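Category: Opinion / Grippers and end effectors

Stop choosing grippers on rigid parts

Most gripper comparisons I read are done with blocks. A block goes in a tray, the arm picks it up, the arm puts it somewhere else, and the score is how many times out of a hundred it worked. I have written a few of these myself. I no longer think they tell a buyer much, and I would like suppliers to stop leading with them.

A block forgives a lot. If the fingers close a few millimetres off centre, the block shifts and the grip still holds. Cloth does not shift in a useful way. It bunches, or the top layer comes up and leaves the bottom one behind. Two grippers that score the same on blocks can be far apart on a folded napkin.

In April we set the Brarus fingers against the Mirnen ones on our two-arm bench. We ran 2,040 attempts, mixed between rigid items and cloth, and threw out five where the controller dropped its connection. That left 2,035. On rigid items there was nothing between the two sets. On cloth, one set got a clean single-layer pick 62 per cent of the time and the other was well behind it.
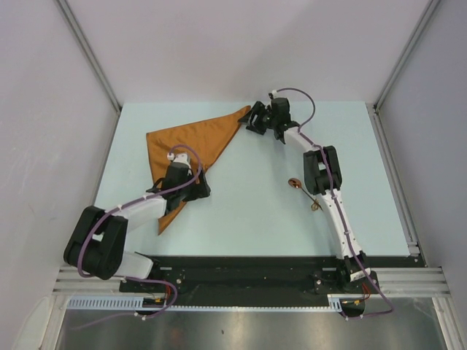
Two-arm bench with folded orange cloth and a small spoon.

I am not going to say which set won, as the gap closed a good deal once we changed the approach angle. That is my second complaint. A gripper is sold as a separate item, with its own data sheet, but on cloth you are testing the fingers, the wrist, the arm's reach and the person who wrote the motion all at once. Come in steep and you press the fabric into the table. Come in flat and you need room at the side, and on a small bench with two arms there may not be any.

Closing force gets too much attention as well. It is easy to measure, so it goes at the top of the page. For fabric I would sooner know how thin the fingertips are, how well they meet along their full length, and how slowly they can be closed without stalling.

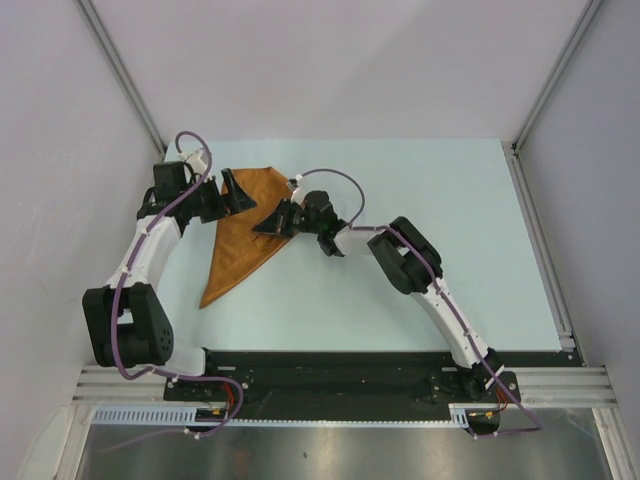
Cabling belongs in the comparison too. A cable that runs along the outside of an arm needs slack to let the wrist turn, and slack takes up space above the work. With one arm you can live with it. With two arms facing each other over the same piece of cloth, it limits which poses you can use. Neither data sheet we had said a word on the subject.

The Habte controller we used was fine. We tried the Tarel one for 8 days and went back — the motion was no worse, but the logs were harder to read, and logs are where I spend my time.

My request to suppliers is a small one. Put a cloth test on the sheet, say what angle you used, and say whether a second arm was in the way.

Filed under: grippers, two-arm work, cloth handling
June 2024

Contact | Copyright, all rights reserved | Back to top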